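Toy fruit sets get a new price, and the same old plum

Stoster has put its play fruit back on sale ahead of February half-term, and the firm would like parents to believe this is good for their children's diets. The evidence offered so far is thin.

The sets, sold under the Edeck name, include a plum, a strawberry and an apple. A strawberry has seed dimples and a green top. The plum is very dark and very shiny. 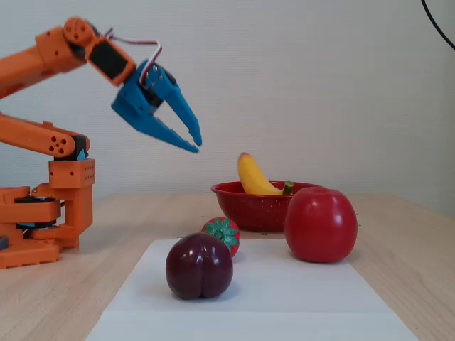 Stoster says children who handle toy fruit are more willing to eat the real thing. It points to a survey of 1213 parents, all of them existing customers, who were asked whether their child had "shown an interest" in fruit after playing. Interest was not defined – nor was fruit, as far as the summary shows.

"We're seeing families talk about food in a whole new way," said Kane McPhee, who runs the range from the firm's Hisemham office.
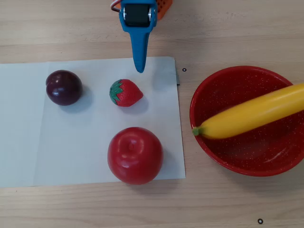

Nithin Kartha, who has run a nursery in the town for two decades, was less sure. "They like the apple because it's big," he said. "Then at snack time they ask for toast."

He also has doubts about the sizes. A small strawberry beside a large apple is fair enough, he said, but he would have liked a pear.

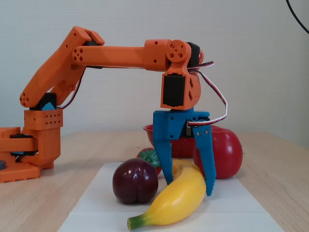 The full set has gone up by £2. Stoster blames packing costs and says the full survey will be published "in due course". It gave no date when asked.

46 shares | 2 comments

Recent items
Cuadros café to keep its winter hours
Hisemham library toy shelf reopens
Bus fares: what the leaflet leaves out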